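3. Materials and Methods

3.1. The households and their tables

We began, as many studies of the home do, in the kitchen, and for the plain reason that this is where people kept inviting us to sit down. Our subject is how families in the town of Palton look after bare wood furniture: what they wipe it with, how often, who taught them to do it that way, and what they think about the marks that stay behind all the same. We had first planned to speak with people in a hall near the market, but Esperanza Cabello, who grew up in the district and has far better manners than the rest of us, pointed out that it is rather hard to talk about a table when the table is somewhere else. She was quite right, and we moved the whole study indoors.

In the end 51 households took part. They were found through two furniture shops, Cordero and Ovalia, which kindly let us leave a sheet of paper by the till, and after that mostly by word of mouth, with one cousin sending us along to the next. A household could join if it owned at least one table with an unpainted wooden top that was used on most days. We did not ask for a certain age or kind of wood, and we are glad now that we didn't, as some of the best talk came from people who had no idea what their table was made of and had spent years happily arguing over it.

Each home received a visit of up to 800 minutes in total, spread over as many sittings as the family liked. Some preferred one long afternoon with lunch in the middle of it (the lunches were very good, and we wish to say so in print), while others had us back for half an hour at a time all through June. Irfan Bugti and Leandro Urquijo carried out the visits in pairs with one of the other authors, so that one person could talk and the other could write. The last visit took place on 22nd June.

We asked people to set out whatever they would normally reach for when the table needed cleaning, and to put it where they would normally put it. We gave no list, for fear that a list would turn into a shopping trip. A cloth was by far the most common answer, then a sponge, then the side of the hand, which we had not thought to include on our form and had to write in the margin. 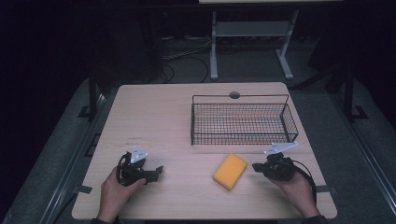 3.2. Talking about care

The talks followed a loose guide written by Ekow Asante and tried out first on his own relatives, who were generous with their corrections. It opened with easy matters, such as where the table came from and who sits where, and moved on slowly to routines: the quick wipe after a meal, the bigger clean before guests, and the once-a-year business with oil or wax that many people told us about with some guilt, having skipped it. We let the order wander. If a person wanted to begin with the story of a grandmother and a spilled pot of ink, then we began there.

Notes were typed up the same evening and sorted into short passages, each dealing with a single act or a single opinion. This gave us 2415 passages. Two of us read every one of them and gave it a label from a shared list, and where our labels differed we sat down over tea and talked until they didn't, or until we agreed to make a new label. The list grew a good deal in the first week and hardly at all after that. We used a small program called Jikix to keep the passages in order, though a box of index cards would have done nearly as well.

3.3. Words for marks

It was only once the sorting was under way that we saw how rich the local speech is on the matter of marks. In the shops, a mark is a stain and a stain is a fault. At home, people drew much finer lines. There were marks that belonged to the wood and had come with it, marks that had been earned, marks that were somebody's fault, and marks that had simply been there so long that they were now used to tell people where to put the bread. Several speakers traced the grain with a finger while they talked and treated a dark patch as one more part of the pattern. Others could not leave such a patch alone, and rubbed at it as they spoke without seeming to notice.

For this reason we added a short second task. We asked each speaker to choose one small area of the table and tell us everything they could about it, taking as long as they wished. We did not try to find out what had really caused any given mark, and nothing in our results depends on knowing it. What we wanted was the telling.

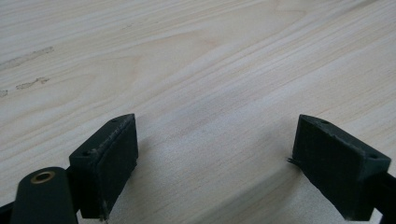
Figure 1. Light-colored wooden surface with curving grain and two dark gray marks near the upper left.

The answers to this second task were kept apart from the rest and read by Anselmo Nieto, who had not been on any of the visits and so came to them fresh. He noted the words used for each mark, whether the speaker wished it gone, and whether a person was named in the story. As a modest thank-you, each household was given 3000 points to spend at either of the two shops, and a good many of them, we were pleased to hear, went on beeswax.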